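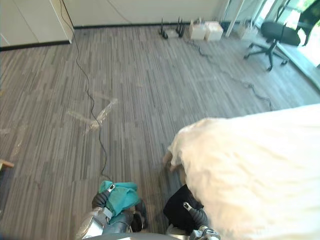 Accueil Carnet Teinture Tissage Fils Archives Contact

Carnet d'atelier, septembre, 7 h 40

Le bain d'indigo a pris ! J'ai soulevé le couvercle de la cuve Morsy en arrivant et la fleur était là, bien bleue, avec des reflets cuivrés sur le bord et dessous un jus jaune-vert comme on n'en avait plus vu depuis le printemps. pH un peu haut à mon goût, je laisse redescendre tout seul et je ne touche à rien avant midi.

Recette pour mémoire (Tarek, tu me l'as demandée deux fois) : 458 g de son et de garance mélangés, indigo broyé la veille au soir, chaux en deux fois. La cuve dort sous sa couverture, on remue une fois le matin, lentement, sans faire entrer d'air. Les bulles, on verra ça avec l'autre bain.

Premiers essais sur la laine Sultine : trois trempages courts, dix minutes d'air entre chaque. Le troisième est superbe, vraiment, un bleu franc qui ne tire pas sur le gris. Le coton Tivus boit moins vite, il faudra le décreuser mieux que ça, l'eau du dernier rinçage était encore jaune. Je refais une cuisson longue ce soir avec davantage de cristaux de soude.

Question du blanc de référence : on a comparé nos écheveaux écrus à du linge de maison ordinaire, et notre « blanc » est franchement crème à côté. Ça change tout pour lire les bleus clairs.
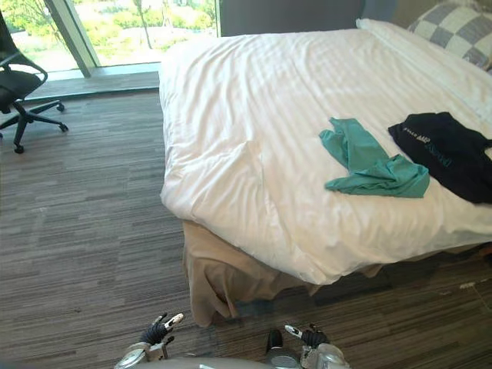 Couette blanche, fines rayures tissées dans le coton.

Les rayures tissées m'ont donné envie de reprendre l'échantillon satin/sergent (sergé ! je laisse la faute, elle me fait rire) commencé en juin. Ourdissage prévu : 1 643 fils, largeur à revoir avec Damián parce que le peigne Zeseo marque toujours à gauche. Il propose de décaler l'empeignage de 20 dents, je suis pour.

Vert d'eau et sarcelle : gaude d'abord, indigo ensuite. L'ordre inverse nous a donné des taches sur toute la lisière. Avec la gaude fraîche du jardin on obtient un jaune acide magnifique, et un seul trempage court suffit à le faire basculer. Le plus dur reste le velouté dans les creux, là où l'étoffe paraît presque noire. Sur un échantillon à plat on ne s'en rend pas compte du tout, il faut chiffonner avant de juger.

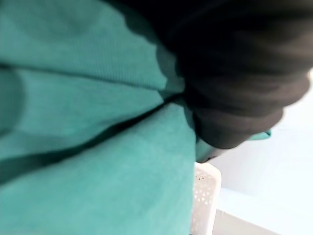
Tissu sarcelle en gros plis, grain légèrement côtelé.

Vu avec Damián Cisternas à 16 h : il trouve le troisième bleu trop profond pour la série des écharpes, moi je le garde pour les chaînes. On coupe la poire en deux, deux trempages pour la trame.

À faire :
- peser ce qui reste de gaude sèche
- étiqueter les écheveaux AVANT le rinçage
- rendre le grand thermomètre à Tarek El-Sayed
- recommander 3 000 m de retors écru, même lot si possible

Cuve refermée à 18 h 15, odeur excellente (enfin, pour une cuve).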